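브로키아, 책상 정리 캠페인 ‘상판부터’ 시작
물병 하나, 쓰레받기 하나, 그리고 어디서 왔는지 모를 종이 뭉치에 대하여

2023년 2월 4일 토요일, 샌드빌 – 사무용품 정리 서비스 브로키아(Brokia)가 공용 책상 관리 캠페인 ‘상판부터’를 시작한다. 거창한 공간 혁신은 다른 회사에 맡기고, 브로키아는 책상 위를 치우는 일부터 하기로 했다.

캠페인의 출발점은 지난 11월 샌드빌 공유 작업실 이용자를 대상으로 한 자체 설문이다. 응답자의 49%가 퇴근할 때 책상에 무언가를 두고 간다고 답했다. 나머지는 두고 간 사실을 기억하지 못하는 것으로 회사는 보고 있다.

1. 물병은 한 사람에 하나
뚜껑이 있는 것으로 고른다. 두 번째 물병이 올라오는 순간 책상은 선반이 되기 시작한다. 파란 뚜껑에 작은 주둥이가 달린 반투명 플라스틱 병 정도면 충분하고, 넓은 갈색 상판에서는 제법 위엄까지 있어 보인다.
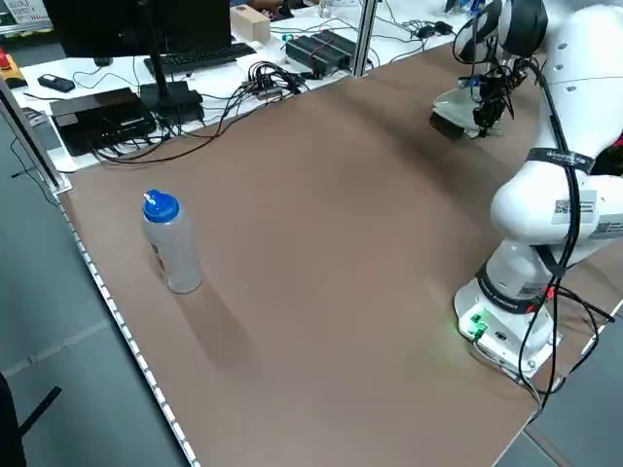 2. 종이는 구긴 사람이 치운다
구겨진 종이는 발견되는 즉시 주인을 잃는다. 브로키아는 책임 소재를 따지는 회의 대신 손빗자루와 쓰레받기를 권한다. 캠페인 기간에 배포하는 ‘쿠(Cù)’ 세트는 이 2종으로 구성되며, 준비 수량은 700세트다. 전원도 앱도 없고, 사용 설명서는 아홉 글자를 넘기지 않으려다 결국 빼기로 했다.

3. 꽃은 남긴다
치우는 일에 재미를 붙이면 꽃병까지 치우는 사람이 나온다. 말려야 한다. 키가 크고 폭이 좁은 검은 꽃병에 꽂은 빨간 장미는 상판 뒤쪽 가운데에 두면 빗자루질에도 별로 방해가 되지 않는다. 하얀 종이 뭉치 하나쯤 앞에 있어도 책상의 체면은 선다.
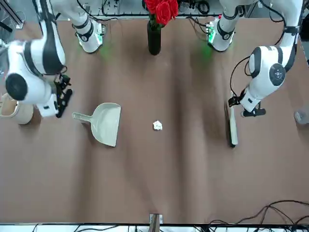

세트만 따로 받을 수 있나?
캠페인에 참여하는 작업실을 통해서만 받을 수 있다. 작업실 한 곳당 최대 9세트까지 신청 가능하며, 개인 신청은 받지 않는다.

신청과 수령은 샌드빌의 문구점 드리디스(Dridis) 계산대에서 한다. 계산대 위는 현재 정리 중이다.

브로키아 소개
브로키아는 샌드빌에 있는 사무용품 정리 서비스 회사다. 공용 책상과 서랍, 비품함의 정리 및 관리를 맡고 있다. 서랍은 별도 견적이다.

문의: 브로키아 홍보 담당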